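Two hands, 3,000 hours, one plate

I have been rude about humanoid hands on this blog before, so when Hsin-yi Chou asked me to help with the one being put together at the Flemodcombe workshop, I said yes mostly so I could be rude with better information.

The build goes by Ocampo. It has two arms, a torso, and a pile of code that was up to 40 files the last time I looked. Genivaldo Siqueira does the wiring. Hsin-yi does the software and most of the worrying. I hold things and ask what they're for.

My complaint is the same as it was in December. Each finger is a small machine with its own bracket and hinge pins and its own way of going out of adjustment, and you pay for every one of them before you've picked up so much as a sock. A two-jaw clamp would be done by lunch. Genivaldo says the clamp can't do what the hand will do. The word "will" is carrying a lot there.

I'll give them the fingertips. Black and rounded, rubbery, much better than the hard ones I tried on my own build, which skated off everything. The metal joints above them are nicely made too — I went in looking for slop and came away with less to write than I'd hoped.
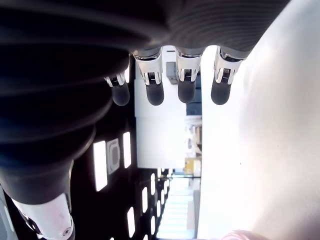

What we're asking it to do

The job is a box and a plate. Small box, purple on top, white sides. Pink plate, flat, low rim. Get a hand on the box and move it to the plate. My niece would finish before I'd explained it.

Hsin-yi's log says 3,000 hours have gone into this, counting everyone. I asked if that included the time spent looking for the hex keys and she said of course it did.

I'm also not happy about the cables. There's a thin black one hanging off each forearm and lying in a curve on the tabletop, right where the arms have to work. I've said they should be clipped up along the casing. Genivaldo says clips pinch at the wrist, and he may be right, but I've snagged enough cable in my life to keep bringing it up.
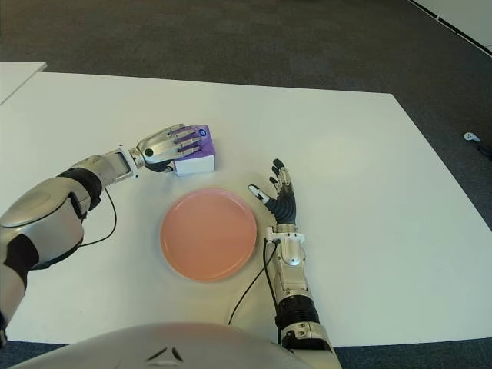
Left hand on the box, right hand open beside the plate.

Next on the list is the thumb, which Hsin-yi wants to retune before anybody tries a different box. I've asked for a mug. They've both gone quiet about the mug.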